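Presupuesto para una celda de dos brazos: notas de compra

29 de julio de 2024

Llevo desde primavera con la hoja de cálculo abierta y ya va por la cuarta pestaña. El objetivo no ha cambiado: montar en el taller una celda de manipulación con dos brazos, capaz de trabajar sobre una encimera y un mueble de cocina de tamaño normal, sin hipotecar el resto del año. Dejo por escrito el estado de la planificación, en parte para ordenarla y en parte porque varios lectores pidieron el desglose después de la entrada sobre suelos y anclajes.

Partida 1. Brazos

Comparé dos ofertas. La de Haresora incluye los dos brazos, las controladoras, el cableado de tres metros y una licencia de software perpetua. La de Benedetti es más barata en la primera página y más cara en la última: la licencia se renueva cada año, el mantenimiento preventivo va aparte y el cable de repuesto tiene un precio que hay que leer dos veces. A tres años vista, Haresora sale por debajo. A uno, gana Benedetti. Como la celda se amortiza a cinco, la decisión está casi tomada.

Dos datos que conviene pedir siempre por escrito y que en ninguna de las dos ofertas venían de entrada:

Carga útil con la pinza montada, a extensión máxima. La cifra del catálogo suele ser la de la brida desnuda. Una pinza con su adaptador y su mazo de cables se come una parte considerable.

Plazo de sustitución de una articulación averiada. Haresora contestó en una línea, con un número de días. Benedetti contestó con un PDF de condiciones generales.

Partida 2. Efectores finales

Aquí cometí el primer error de presupuesto. Había previsto dos pinzas idénticas, por simplificar repuestos. Tras repasar la lista de tareas (coger fruta pequeña, sacar y meter objetos de un cajón, tirar de un frente con tirador empotrado) la simetría deja de tener sentido. Para piezas blandas basta una pinza de dedos planos con control de fuerza decente. Para el tirador empotrado hace falta meter algo por debajo del canto y tirar con un ángulo razonable, y ahí una mano de varios dedos ofrece más opciones de contacto.

El coste de la asimetría: dos juegos de repuestos, dos controladores y dos calibraciones. La mano de varios dedos cuesta además bastante más que la pinza plana. Lo he compensado renunciando al cambiador rápido de herramienta, que en una celda con efectores fijos sería un capricho.

En consumibles he puesto 80 euros al mes. Son sobre todo almohadillas para los dedos, que se desgastan, y bridas para el cableado, que se pierden.

Partida 3. Mobiliario

Es la partida que más gente olvida y la que más me ha hecho medir. Se necesita una encimera rígida, un módulo con cajones y espacio libre por delante para que el cajón salga entero sin invadir la zona de reposo del brazo. El primer plano que dibujé no cumplía esto último: con el cajón abierto, el codo del brazo derecho no tenía por dónde pasar.

La encimera la compro de segunda mano. Un marmolista de la zona me ofrece un recorte por 200 euros, con transporte incluido, a condición de que lo descargue yo. El peso es una ventaja: cuanta menos vibración transmita la superficie, menos trabajo le queda al filtro. El módulo de cajones será nuevo, de guías con extracción total y sin freno. Las guías con cierre amortiguado introducen una fuerza variable al final del recorrido y prefiero no tener que modelarla en la primera fase.

Partida 4. Seguridad y obra

Pulsadores de emergencia, un escáner láser de suelo, vallado parcial por el lado del pasillo y una línea eléctrica dedicada. El electricista y el vallado suman 2.726 euros, impuestos incluidos, según el presupuesto cerrado que tengo en la mesa. El escáner va aparte y no lo detallo porque estoy pendiente de una oferta de ocasión que puede caerse.

El vallado completo lo descarté por acceso. Si cada reposición de objetos obliga a abrir una puerta, rearmar y confirmar, la jornada se va en eso. Con el escáner bien configurado y velocidad reducida en la zona de aproximación, la evaluación de riesgos queda en un nivel aceptable. Queda pendiente que la revise alguien ajeno al proyecto antes de energizar nada.

Partida 5. Simulación antes de gastar

Trurkerar es el nombre interno que le puse a la parte virtual del proyecto, y la única partida que ya está ejecutada. Consiste en modelar la celda, colocar los brazos candidatos y comprobar alcances, colisiones y tareas antes de firmar ningún pedido. El coste real es tiempo y una tarjeta gráfica que ya tenía amortizada.

El rendimiento de esas semanas ha sido alto. Cambié la separación entre bases, bajé la altura del módulo y eliminé del pedido una columna elevadora que figuraba en la primera versión como imprescindible. Solo esa columna costaba más que toda la partida de mobiliario.

La escena de referencia es de cocina: encimera de mármol claro, un mueble gris con el cajón abierto y los dos brazos trabajando desde el mismo lado. La fresa en la pinza izquierda es la prueba de pieza pequeña; el bloque amarillo con la rodaja de sandía, dentro del cajón, ocupa el volumen que me interesaba para estudiar holguras.

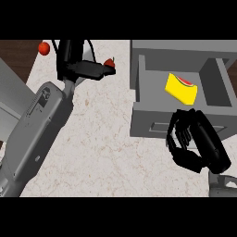 Nolance escribe, a propósito del borrador que circulé la semana pasada, que la simulación sirve para decidir geometría y para poco más a efectos de compra. Según su experiencia, los alcances se trasladan bien a la celda real, pero la fricción de las guías, la deformación de la fruta y el tirón de los cables no, y quien presupuesta los efectores con datos simulados acaba comprándolos dos veces. Recomienda reservar una cantidad para un segundo juego de dedos desde el primer día y alquilar la mano de varios dedos un mes antes de pedirla.

Acepto la mitad. El segundo juego de dedos entra en la hoja, con cargo a la reserva. El alquiler lo consulté y el precio de un mes se acerca demasiado al descuento que perdería por retrasar el pedido conjunto. He pedido a cambio una cláusula de devolución, con gastos de transporte a mi cargo, y la respuesta del distribuidor todavía no ha llegado.

Respecto a la fricción, la observación es correcta. Los valores que uso para las guías salen de una hoja técnica y no de un ensayo. Antes de cerrar la partida 3 mediré con un dinamómetro el esfuerzo de apertura de un cajón equivalente, vacío y cargado, y sustituiré los números en el modelo.

Partida 6. Reserva

En la primera versión era un porcentaje fijo sobre el total. Ahora la calculo por partida, según lo firme que esté cada precio: casi nada sobre la obra, que tiene presupuesto cerrado; algo más sobre los brazos, por si el transporte sube; y la mayor parte sobre los efectores, donde la incertidumbre es técnica además de comercial.

Calendario

El pedido de los brazos sale en cuanto reciba la oferta corregida de Haresora, en la que aún falta desglosar el adaptador de brida. La obra eléctrica se hace antes de que lleguen las cajas. El montaje mecánico está previsto para septiembre, con la encimera ya colocada y nivelada, porque moverla después obligaría a recalibrar las dos bases.

Pendiente para la próxima entrada: la tabla de esfuerzos del cajón, la respuesta sobre la cláusula de devolución y el modelo de escáner, si la oferta de ocasión sigue en pie.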